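3.2 Collecting demonstrations

All laundry demonstrations were recorded by remote control at the Dulstead site. The operator moved both arms from the Tako console and watched the head camera only. We kept 500 of 800 recordings – the rest had dropped frames or lost commands. Each operator practiced for 7 days before recording. Figure 2 shows the work from the head camera.

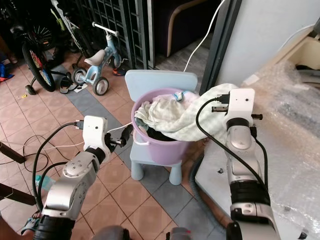
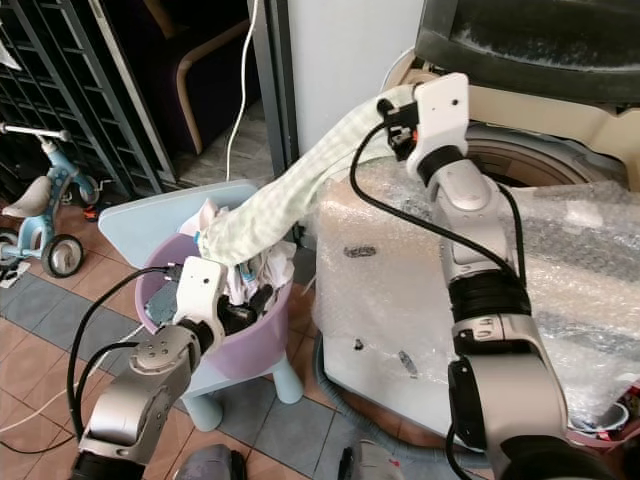
Figure 2. Two head views of the two-arm setup, each with a checked cloth and a container of clothes.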